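Grarnodard
Pictures / Rooms and tables

Clear bags and a light table: packing at Shemweta

In December we pack more than in any other month. The Shemweta room becomes the place where all small household things pass over one table before they go into the boxes. This page has a few notes on how we work with the table and the bags, and then the pictures. I put the notes first this time. On the last gallery page the notes were at the bottom and three readers wrote to me to ask what size of bag we use, although the answer was there.

The table

It is a light wooden table, square, low enough that you look down on your work. Before it we had a long folding table from Brovau. The long table had one big problem: people put things on it and left them. There was always a corner with tape, cups, somebody's keys and a bag of screws. On a small table you cannot do that. There is place for one job, and when the job is finished you must take it away before the next one can start. I was against the small table in the beginning. I said it openly at our Wednesday meeting, and I was wrong.

We keep it away from the walls so that a person can come to it from any side. For packing this is more useful than I expected. If you are left-handed, as I am, you go to the other side and the bag opens in the right direction for you.

The bags

We use clear plastic bags in two sizes. The small size is for flat things and for slippers, the large size for towels, cushion covers and everything that has air in it. We order them 1000 at a time from Stullon and they come folded in packs of 200, with a paper band. Please do not take the band off before you need the pack. When the bags are loose they slide on each other and then they are everywhere in the room.

Many people ask why we do not use paper. We tried it for one season. Paper is nicer to touch and it makes less noise, but the person who opens the box at the other end has to open each packet to know what is in it, and afterwards the packets are not closed well again. With clear plastic, a look is enough. We ask for the bags back, and most of them come back. A bag that has been used before is softer and full of small folds, and it is easier to fill than a new one. A new bag sticks to itself at the mouth. Rub the two sides between your fingers, or blow into it a little.

White things

White things are the difficult ones. Plates, slippers, napkins, soap dishes: every mark shows on them. So we have a small rule that the bag is put on the table first, and stays near the thing for the whole time. Wipe the table top with a dry cloth before you begin. The pale wood looks clean also when it is not clean, so do not trust your eyes, use your hand.

Plates

A plate does not go in a bag alone. Put a sheet of soft paper over it, then the second plate, then both together in one bag, with the open end folded under. Two is the maximum for one bag. We had bags with four plates and they became so heavy that the bottom opened.

Slippers

A pair of slippers goes sole to sole, one toe at each end, so the packet becomes almost a rectangle. Check first that you have a left and a right. It sounds like advice for children, but last winter we sent out some 20 pairs and one of them was two left slippers. The lady who received them was very polite about it.

If you have only one slipper in your hand, do not pack it and wait for the other. Leave it in the tray by the door with a note. The other one is usually at the bottom of the same box.

Folding the bag flat

Lay it down, push the air out from the closed end toward the open end, fold in half, and fold again. If the bag has many creases you will not get all the air out, and it does not matter. Keep the flat ones under something heavy -- we use an old dictionary.

The room

I like this room very much. There is exposed brick, and the floor is tile, which is easy to sweep but cold for the feet in winter. For the person who stays the whole afternoon I recommend thick socks. Drink water also. When you are busy with small things you forget it, and then at four o'clock you have a headache and you think it is from the light.

The pictures

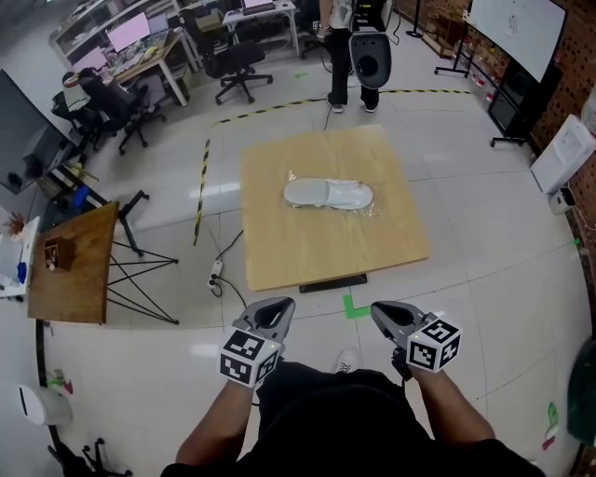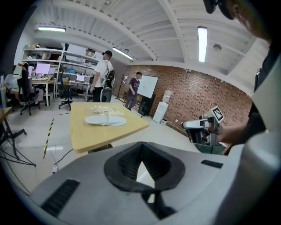

Text and captions: Oduor Mussa, Grarnodard
Filed under: Rooms and tables

First picture: a white slipper on the light wooden table, toe to the right, with the clear bag under it. The bag shines at its edges where the light comes. At the left side of the room there is a second small table, with thin black metal legs and a little wooden box on top. I like this box. It is of wood like the table and I would like to have three more of them for labels and pens.

Second picture: the table again from another side, with white ovals lying one a little over the other and the clear bag crumpled behind them. Here you see the brick, red-brown, going along behind the whiteboard, and the water dispenser at the wall.

For readers who asked about furniture after the last gallery: the hairpin legs are easy to find and easy to mount on any solid board. Measure the height before you buy, with the chair you will really use. My first set at home was too low and my knees did not go under. The whiteboard on a black stand is practical if you change your room often. Write on it only what is for today. Ours had an old list on it for so long that we needed alcohol to clean it.

If you want to come and pack, the next afternoon is Wednesday. Bring a dry cotton cloth and, if you have them, clear bags from an earlier box, folded or not folded. Soft paper for the plates is also welcome -- we have only a little left. Slippers without a partner can be brought too, and we will look in the tray.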